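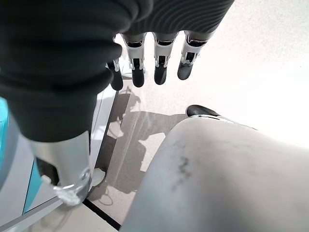

Household Notes, Vol. 12, No. 4, page 30

Caring for Knitwear at Home

This page is issued by the Resident Services Office of Flandum Housing for tenants and owners in all buildings. It replaces the sheet on woolens that was handed out last July. The advice applies to sweaters, cardigans, scarves, hats and knitted blankets. Carpets and upholstery are covered in a separate issue.

Before washing

Read the care label first. If the label says dry clean only, follow it. If the label is missing, treat the garment as wool and wash it by hand in cool water.

Empty the pockets, close any zippers and turn the garment inside out. Look for loose threads and small holes. A hole the size of a match head can double in size during a single wash, so mend it beforehand. Pull snags through to the wrong side with a crochet hook or a blunt needle. Do not cut them.

Dark colors should be tested before they are washed with anything else. Dampen a white cloth, press it against an inside seam for one minute and check it for dye. If color comes off, wash the garment alone.

Washing by hand

Fill a clean basin or sink with cool water and dissolve a small amount of mild detergent in it before the garment goes in. Lower the garment into the water and press it gently with flat hands. Leave it to soak for ten minutes. Rubbing and twisting will mat the fibers, and the damage cannot be undone.

Drain the basin and rinse in water of the same temperature until no suds remain. Wool shrinks when it is moved quickly from warm water to cold.

Washing by machine

The machines in the Zwane Street and Cotex Court laundry rooms have a delicate cycle with a low spin. Set the water to cold. Place each item in a mesh bag and fill the drum no more than halfway. Cotton and acrylic knits may be washed at 40 degrees Celsius if the label permits it. Fabric softener should be left out, as it coats the fibers and weakens ribbed cuffs and waistbands.

Drying

Lay the garment on a clean towel, roll the two together and press down firmly along the roll. Unroll, move the garment to a dry towel or a flat rack, and ease it back into shape. Straighten the sleeves and close up the ribbing with the fingers. Turn it over after a few hours.

Knitwear should not be hung from a line or placed on a radiator. Residents are also reminded that racks may not be left in hallways or on stair landings.

Restoring a stretched cuff

Dip only the cuff in warm water, squeeze it in a towel, push the ribs together and let it dry flat. Acrylic does not respond as well as wool. Where the ribbing has lost its spring entirely, run two rows of fine elastic thread through the wrong side, one near the edge and one an inch above it.

Pilling

Small balls of fiber form wherever the fabric rubs, most often under the arms and along the lower sleeve. Lay the garment on a table, hold the fabric taut and remove the pills with a fabric comb, working in one direction. A battery shaver is quicker on heavy knits but should be kept away from seams and buttons. Do not use a razor blade on fine-gauge wool.

Storage

Fold knitwear and keep it in a drawer or on a shelf. Garments put away for the season must be clean, as moths are drawn to sweat and food stains. Cotton bags and lidded boxes are both suitable. Cedar blocks lose their scent over time and may be renewed with a light sanding. If moths are found, seal the affected items in plastic bags, freeze them for three days, and vacuum the drawer, including its corners and the space behind it.

Mending service

The mending table is held in the Vukton Room on the ground floor of Cotex Court. Iñaki Quintana will accept sweaters for darning and elastic repair. Items must be clean and labeled with the owner's name and apartment number. Coats and leather goods cannot be taken.

Next session: 27/02/2021, by appointment through the Resident Services Office.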